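Skunent Bench Guide
Section 4. First grasp on the table

Before you start this section, the arm must be mounted on the pedestal and the Tukska software must be running on the bench computer. If the software does not start, go back to Section 3.

4.1 Prepare the table

1. Wipe the table and let it dry.
2. Put one object under the arm, with free space on both sides of it for the fingers. Other objects can stay on the table if they are outside the path of the arm.
3. Check the cable on the pedestal column. It must not be pulled tight in any position of the arm.

CAUTION: Keep your hands off the table when the drive is on. The emergency stop must be in reach of the person who runs the program.

4.2 Teach the approach

4. Set the speed to 31 percent in the Skisix panel. Do not go higher until the whole path was tested.
5. Move the arm by hand guide to a point over the object and save it as "Above".
6. Open the gripper fully. Turn the wrist so that one finger is on each side of the object, then lower it slowly.

With flowers in a vase, the wrist comes down at an angle and the open fingers go to the left and right side of the bouquet. We use the red tulips in the ribbed vase for this exercise. Stop when the fingers are just above the flower heads and save the point as "Near".
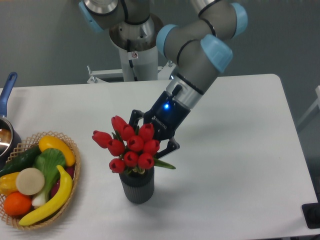

4.3 Close and lift

7. Lower the arm from "Near" until the fingers can hold the object, and save this point as "Grip".
8. Close the gripper with the lowest force. Wait 2 seconds before you lift.
9. Lift straight up to "Above". If the object slips, go back to "Grip" and raise the force by one step.

Note: The Martens log file keeps the last 3,000 lines. Copy it before a long test, or the first lines will be lost.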